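6/29/24
By Zachary Desjardins

Notes from the Drilden open day

Drilden opened its manipulation lab to visitors this month, and I took the afternoon slot. The building is on the Drestdale side of the river, second entrance, with the visitor parking behind the loading dock. Sign-in took longer than it should have. I skipped the welcome talk and went directly to the bench demonstrations, which were split over two rooms. The arms were in the larger room. The hand-held work was in the smaller one, and I spent most of my time there.

The project is called Fleltis. It collects manipulation data with hand-held grippers. A person holds one in each hand, performs a household task at a table, and the recordings are used to train a policy that later runs on a pair of arms. The method is well known by now. What I wanted to see was the daily practice: how a task is defined, how long a reset takes, what gets thrown out, and how they deal with objects that are awkward for two flat fingers.

The task on the bench was a tabletop storage one, with white coated wire pieces and some kitchen containers. Coated wire is a useful test item. The gaps between wires let a fingertip slip through if the approach angle is wrong, and a thin rim gives very little contact area. The instruction sheet on the door specified a closing direction for each grasp and left the approach path to the operator. I would have expected the reverse. The explanation was that the path varies usefully between people, while a bad closing direction gives a grasp that a human can rescue by feel and the arm can't.

The fingers themselves are plain blocks with screw holes, so they can be taken off and replaced. Wear shows up at the inner edge first. They replace both sides of a pair together to keep the closing point centered.
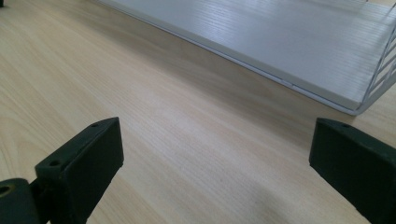
Žydrūnas Zariņš wanted to know what happens to the data when the fingers are changed, given that the camera on the gripper sees them in every recording. If the replacement sits a millimeter forward, he said, then the old and new recordings disagree about where a closed grasp is, and no amount of additional data will fix that.

It was the best question of the afternoon. The answer had two parts. First, each finger change starts a new calibration record, and recordings are tied to the record that was in force. Second, they run a short open-and-close sequence at the start of each session and compare the measured opening against the stored value. If the difference is over the limit, the session doesn't start. I asked for the limit and was told it is under review. I took that to mean it had been set too tight and was stopping people from working.

Some numbers, from the handout. The storage task has 228 accepted recordings. The whole Fleltis set has 2648 across all tasks. One session runs up to 5 hours including breaks, and the reset between recordings is done by the operator. Rejected recordings are kept in a separate store and are not in either figure. The handout gave no rejection rate. I asked, and the reply was that it depends heavily on the operator's first week, so a single rate would mislead. A rate by week of experience would not, and I said so. It may appear in the next version.

The most common reasons for rejection, as I wrote them down:

- Tracking loss when a gripper is held too close to the body
- A finger catching on a wire and dragging the object
- The operator starting before the sync step has finished
- Cable pulled tight during a wide reach

The last one is a design problem. The grippers are wired, and the slack has to go somewhere. With two grippers there are two sets of cable near the operator's forearms, and a reach to the far corner of the table takes up most of the length. Caputo, the contractor that builds the grippers, has a version with the cable exit moved, due in August. I didn't see it. A wireless unit was tried and dropped because of clock drift between the left and right sides. That seems solvable to me, but I don't have to ship it.

I was allowed to try the grippers without recording. The weight is higher than it looks and sits forward of the hand, so the wrist tires before the fingers do. Depth judgment is worse than I expected. I kept closing early on a rim, with the tips short of it. Placing a container upright into a basket was easier than taking one out, since the basket walls limit where the second hand can go. After several tries I had adopted the habit everyone there seems to have, which is to park one hand low near the table edge and work with the other.
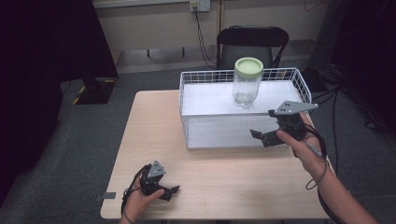

Glass jar in the wire basket, with a gripper in each hand.

Glass gets its own page in the operator guide. Clear walls are difficult for anything relying on depth, so the policy is trained from color images only. Lids help. A colored lid gives a compact target that stays visible when the jar body blends into what is behind it, and the guide asks operators to vary the lid color between sets so that the model doesn't simply learn one color. Nothing was said about jars with no lid, and I forgot to ask.

In the larger room, the arms ran a related task from a trained policy. I watched five attempts. Three finished. One stopped with the fingers pressed on a rim, which is the error I made by hand, and one timed out after the arm hovered over the correct spot without closing. The staff reset it each time without comment. I prefer this to the kind of demonstration where the one good run is shown on a loop.

Still open on my list: the calibration limit, rejection rate by experience, and whether the new cable exit changes the balance of the gripper. Drilden takes visitor questions by email through the address on the handout. I sent mine the same evening and will add the replies to this post when they come in.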